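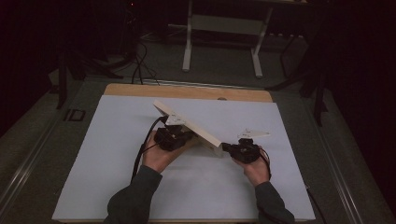
Good practice for hand-held gripper work – speaker notes
Lillirthorpe, January 28, 2020

Slot is short, skip the history if we start late.

Open with the number. 413 recordings at Nandville last year, 52 thrown out. Pause. Ask the room why. Most will say software. Nearly all of it was bench habits.

Rule one, cables. Slack enough to reach the far edge of the table with either hand, no more. Check before you pick anything up. If a cord crosses your forearm, stop and re-lay it. Cables on the floor get taped or covered – the Cloma site had a trip, tell that story, keep it short.

Rule two, sleeves. Plain and dark, close at the wrist. No watches, no rings, no bracelets. Someone will ask about gloves. Answer: only if the risk sheet says so.

Rule three, surface. Plain sheet, flat, same one all day. Change it at lunch if marked, and write down that you did. Sperling lost a whole morning to a sheet swap that wasnt logged.

Two-handed lifts – slow down here. Both grippers closed before the part leaves the table. Long flat parts swing if one end lets go, so keep it low. Call "down" out loud if theres a second person at the bench.

Breaks. 3 in a half day, proper ones, hands off the grippers. People skip them, wrists suffer. Not negotiable, say it twice.

Standards bit: our checklist is house rules, it does not replace the machine safety assessment. Must say this clearly, got muddled last time. If the two disagree the assesment wins.

Handout has the full checklist, 79 copies printed, leave them by the door.

Questions. If none, ask who has changed a fingertip mid-session and not logged it. Wait for hands.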